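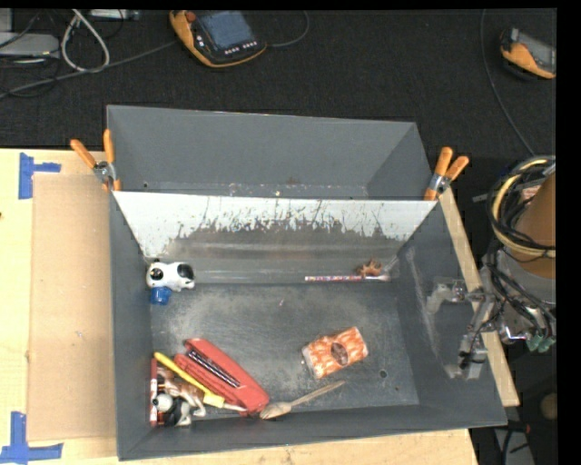
Figure 1. Spring clamps at the corners where two gray bins meet. Each clamp is a pair of levers sharing one pivot.

Everyday Physics for Curious Adults
Session 5: Levers
Kolline Evening Classes, Room 123
Instructor: Citlali Quezada
Notes for the session of May 8, 2023

Please bring a ruler, a pencil and a few coins of the same kind. If you have a favorite hand tool at home, bring that too! Pliers, tongs, a bottle opener, a staple remover, anything with a hinge or a bend in it. We had a wonderful pile on the front table during the pulleys session and I would love another one.

Where we are

Last time we worked through pulleys, and we finished with Ylva's question about whether a pulley gives you free strength. The answer was no. You pull with less force, but you have to pull more rope. Keep that bargain in your head, because levers make exactly the same one. Once you see it in both places you start seeing it in ramps and gears and bicycle chains, and it's hard to stop.

The parts of a lever

A lever is a stiff bar that can turn about a fixed point. The fixed point is the fulcrum, or pivot (I use both words, usually in the same sentence, sorry). The push or pull you put in is the effort. The thing you're trying to move, crack, lift or squeeze is the load. The distance from the pivot to the effort is the effort arm, and the distance from the pivot to the load is the load arm.

Be careful with those distances. They are measured from the pivot, never from the end of the bar, and strictly speaking they are measured at a right angle to the direction of the force. If you push straight down on a level bar, you can just lay a ruler along it. If you push at a slant, some of your push goes to waste along the bar and the useful arm gets shorter. Try opening a door by pushing on its edge toward the hinges. It won't budge, however hard you lean.

The rule

Effort times effort arm equals load times load arm.

This is the whole session in one line. Force multiplied by its arm has a name, torque, or "moment" in older books. A lever balances when the torque trying to turn it one way matches the torque trying to turn it the other way.

Worked problem A: the seesaw

A child weighing 80 pounds sits 5 feet from the pivot of a long plank. How heavy is the friend who balances the plank by sitting 8 feet out on the other side? Assume the plank is balanced by itself.

Child's side: 80 x 5 = 400 foot-pounds
Friend's side: weight x 8 = 400 foot-pounds
Weight = 400 / 8 = 50 pounds

So a much lighter friend can hold up the heavier child just by sitting farther back. Every kid on a playground works this out by scooting along the plank, without ever writing down an equation, and I find that delightful.

Worked problem B: the nutcracker

You squeeze a nutcracker with 8 pounds of force, 5 inches from the hinge. The nut sits 1 inch from the hinge. How hard is it being squeezed?

8 x 5 = 40 inch-pounds
40 / 1 = 40 pounds

Now slide the nut out to 2 inches. The squeeze drops to 20 pounds. Push the stubborn ones close to the hinge.

Three classes of lever

People have sorted levers by which part sits in the middle. You do not need to memorize the numbers for this course, but you'll meet them in every textbook.

First class: the pivot is between effort and load. Seesaws, crowbars, scissors, pliers, the claw of a hammer pulling a nail. These reverse direction: you push down, the load goes up. Depending on where the pivot sits, they can multiply your force or multiply your distance.

Second class: the load is between pivot and effort. Wheelbarrows, nutcrackers, the kind of bottle opener that hooks under the cap and lifts. The effort arm is always the longer one, so these always multiply force.

Third class: the effort is between pivot and load. Tweezers, kitchen tongs, a fishing rod, a broom held with the top hand still, and your own forearm. The effort arm is always the shorter one, so you put in more force than you get out. What you gain is reach and speed. A small movement of the hand sends the tip of the fishing rod sweeping through the air.

Callum asked in an earlier session why anybody would want a machine that makes things harder. Tweezers are my best answer. Picking up a splinter takes almost no force, and we have plenty to spare. What we lack is a fingertip small enough, and the tweezers give us one.

The spring clamp, a favorite of mine

Look at Figure 1 again. A spring clamp has handles on one side of the pivot and jaws on the other, so when you squeeze it open, it works as a first-class lever. Your hand supplies the effort and the load is the spring, which pushes back. Long handles make opening it easier.

When you let go, the roles change. The spring becomes the effort and whatever is between the jaws becomes the load. The rule hasn't changed at all, only the part of the clamp that is doing the work. I like this example a great deal because so many people leave a first lesson on levers thinking that the effort has to be a person.

Notice also what happens with thick and thin objects. A clamp opened wide has its spring wound tighter, so it usually grips a thick board harder than a thin one. The size of the difference depends on the spring. We'll come back to this when we get to Hooke's law.

The same bargain again

Levers can't give you something for nothing. In the nutcracker, the squeeze on the nut is five times the squeeze of your hand, and your hand has to move five times as far as the jaws do at the nut. Force times distance moved comes out the same on both sides, if we ignore friction and any bending. That product is work, in the physics sense of the word.

You can feel this with a car jack. Pump, pump, pump, and the car creeps up by a hair each time. All of that arm movement is being traded for lift.

Your body is full of them

Hold your elbow at your side and bend your forearm up level, palm up, with a book on your hand. The pivot is the elbow joint. The biceps attaches to the forearm just a little way past that joint, while the book sits way out in your palm. Third class, and a fairly extreme one! The muscle has to pull many times harder than the weight of the book. In exchange, a slight shortening of the muscle swings your hand through a big arc, and that is how we can throw.

Your head nodding on top of your neck is a first-class lever. The pivot is where the skull meets the spine, the weight of the head falls a bit in front of it, and the muscles at the back of the neck pull down to balance. When you doze off in a chair those muscles relax and your chin drops. (I have seen this demonstrated in my own classroom.)

Standing on tiptoe is usually given as second class, with the ball of the foot as pivot. Some books argue about it. Karla brought in a lovely old anatomy text that calls it first class, and the disagreement comes down to which forces you decide to count as outside the system. If that sort of thing interests you, stay a few minutes after class and we'll draw it out.

Tabletop activity: coins on a ruler

Lay the pencil on the table and balance the ruler across it. A six-sided pencil is easier than a round one, and a dab of putty on each side stops a round one from rolling.

Put two coins in a stack on one side, centered over a mark you can read. Now find where a single coin balances them on the other side. Write down both distances from the pencil.

Move the stack closer in and do it again. Then try a stack of three.

Make a small table with four columns: coins on left, distance on left, coins on right, distance on right. Multiply across each side. Your products should nearly match. If they don't, check first that you measured from the pencil and then that the bare ruler was balanced at the start.

Measure to the center of the stack. Itzel's group lost a good stretch of time in September by measuring to the near edge of the coins, and their numbers were off in a very consistent way, so at least it was easy to track down!

Problems to take home

1. A wheelbarrow holds 80 pounds of soil, centered 2 feet from the wheel axle. The handles are 5 feet from the axle. How much upward force holds the handles up? Ignore the weight of the wheelbarrow itself.

2. Using the same wheelbarrow, you shovel the soil forward until it is centered 1 foot from the axle. What happens to the force?

3. Find three levers in your kitchen, at least one from the third class. Sketch each one and mark the pivot, the effort and the load.

4. Why do scissors for cutting sheet metal have long handles and short blades, while paper scissors often have long blades? Two or three sentences is plenty.

5. Cut something thick with ordinary scissors, first near the tips and then close to the screw. Explain the difference you feel using the rule.

Answers to 1 and 2: 32 pounds; it drops to 16 pounds.

For next time

We go on to wheels and axles. Read the short section on doorknobs and screwdrivers in the course packet. A doorknob is a lever that goes all the way around, and if that sentence bothers you, good, bring your objections.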